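Mostix word list - readme

Household and kitchen words, Korean to English. 2,073 entries as of August. Started as a spreadsheet Geum-ok Shim kept for her night class, now a plain tab-separated file so it opens in anything.

Whats in the folder
words.tsv - the list itself
notes.tsv - longer usage notes, 171 of them, keyed by entry id
old/ - the Dilleck version. Don't merge from it, the ids changed

Columns
id, korean, romanized, english, part of speech, region, checked_by. Region is blank unless somebody was sure. Blank does not mean standard Seoul usage, it means we didn't ask.

Romanization is Revised, no hyphens except in names. A few older entries still have McCune-Reischauer spellings, fix them if you see them. Han-gyeol did A through M of the english side, the rest is untouched.

Checking
Every entry needs a second reader before checked_by gets filled in. Initials only. In-ho Kwak and In-ho Yeom both sign IHK and IHY, please dont write just IH, we had to redo 100 rows becuase of that. Read the Korean out loud first, then the English, then argue. Table words (side dish, soup bowl, lid, ladle) went through four rounds and are in decent shape. 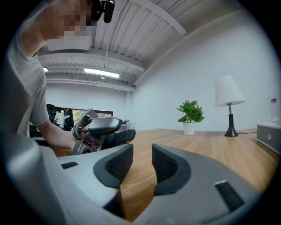

Known problems
- verbs for cutting are a mess. Slice, chop, mince overlap and the notes contradict each other
- laundry section thin
- duplicate rows for "drawer", keep the one with a note
- some English glosses are British (tap, hob). Adwoa Ametepe is switching them over, ask her before you touch those
- file is UTF-8 but Gander exports add a byte order mark, strip it or the first id won't match

Use
Free for classes and personal study. If you print it, leave the names on. Corrections to Geum-ok, one per line with the id in front. No screenshots of the spreadsheet please, can't search those.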